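Llevaba meses detrás de un papel pintado autoadhesivo que no se despegara a la primera y al final me lancé con el Clotix de cuadros en colores pastel. Lo pedí en Zamport, que lo tenía en rollos de 4 metros, y me llegó en un tubo de cartón bastante decente (con una esquina abollada, pero el papel venía intacto).

Lo primero, la cola. ¡Qué gusto! Puedes despegar y recolocar la tira un par de veces sin que se estire, cosa que con el de Mulliden que puse en el pasillo era imposible. Ahora bien, los cuadros no perdonan: si la primera tira te queda un pelín torcida, a la tercera ya lo ve hasta la vecina. Usad nivel, de verdad, y dejad 30 centímetros de más en cada rollo para casar el dibujo.
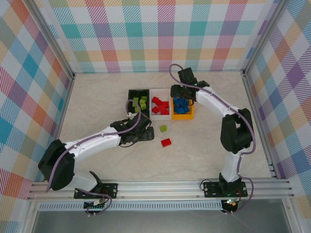

El Idrissi

En las esquinas interiores me peleé un buen rato. Yo acabé cortando la tira a lo largo y solapando unos milímetros, y desde la puerta ni se nota. Con el secador a temperatura baja se ablanda y se deja llevar mucho mejor, aunque cuidado, que a mí se me arrugó un trozo por impaciente.

Limpiar, fácil: bayeta húmeda y listo. El rotulador ya es otra historia, le queda una sombra rosada.

¿Pegas? El precio, que ha subido desde marzo, y que el blanco del fondo deja transparentar un poco la pared si es oscura. Le pongo un notable y ya he pedido otro rollo para el trastero.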